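Water rings and finish for a pale wood table
Forum: Home > Furniture and Finishes
13 replies, 236 views

mpaulauskas
Looking for opinions. We bought a light wood table secondhand in January and it has some kind of thin factory finish on it. Seller said oil, but he also said he'd never done anything to it. There are white rings at one end from mugs and a dull patch where a plant sat. I don't want to strip the whole thing if I can avoid it. Is hardwax oil over the top going to work, or will it just sit there?
Merike

rookdale
If the rings are white, the moisture is in the finish and not in the wood. Try a hair dryer on low first, then a soft cloth. Costs nothing. Black rings are a different problem.

Ron_Amaral
Do the water drop test before you buy anything. Put a drop in a spot that doesn't show, wait ten minutes. If it beads the whole time you have a film finish and oil will not soak in. If it darkens the wood you can oil it.

mpaulauskas
It beads. Underneath, where it looks like raw wood, it soaks in right away.

Ron_Amaral
Then it's lacquer or a water-based poly. Oil will stay sticky for a week and you'll wipe it all off again. Ask me how I know.

pimentel_w
I'd sand it. 120, then 150, then stop. People go up to 320 and then complain the oil won't take. One afternoon of work and you never have to wonder what's on there.

rookdale
Disagree on sanding first. She doesn't know if it's solid or veneer. If it's veneer she can go through it with 120 on a random orbit sander in no time, especially on the edges.

pimentel_w
You can tell from the edge. If the grain on top carries over the side, it's solid.

rookdale
Sometimes. There are edge bands that look pretty good. I've been fooled by one.

mpaulauskas
The corners are rounded over and I can't tell much from them. I'll look again in daylight.

A Mendonca
We have a table in nearly the same color. Had it 13 years, kids and all. I used a gray scouring pad, very light, always with the grain, then a thin coat of water-based matte poly. It dried clear. Oil turned my sample board yellow and I didn't want that.

pimentel_w
Poly looks like plastic on pale wood. Sorry, but it does.

A Mendonca
Matte doesn't. Gloss does.

Ron_Amaral
There are oils with a bit of white pigment for this. The Hellon one in "natural" keeps it pale. Two thin coats, buff off after 15 minutes. You'd have to get down to bare wood first, so you're back to sanding. And lay the rags out flat outside to dry, don't ball them up in a trash can.

chutima_k
Came to this thread with the same question. Ours is a pale top with a washed-out look and I can't decide whether to warm it up or leave it alone. I had a sample of the Hellon oil on a scrap and it came out darker than the can shows. Two pictures of the top.

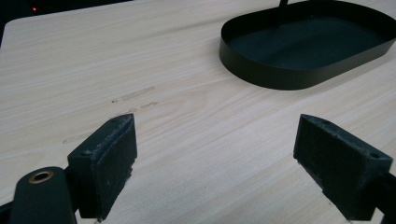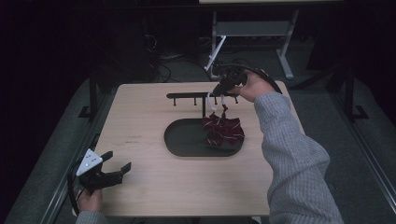
Same table in both. The grain shows better in the first one.

rookdale
I'd leave that alone. The color is nice. Wax it if you want something to do.

pimentel_w
Wax does nothing against a hot mug and you'll have to get it all off before any other finish will stick. If you're going to change it, change it once.

mpaulauskas
Update on mine. Hair dryer took out most of the rings, two are still faintly there. The plant patch didn't change at all. I'm going to try the gray pad on the plant end only and see if it blends before I decide about the poly.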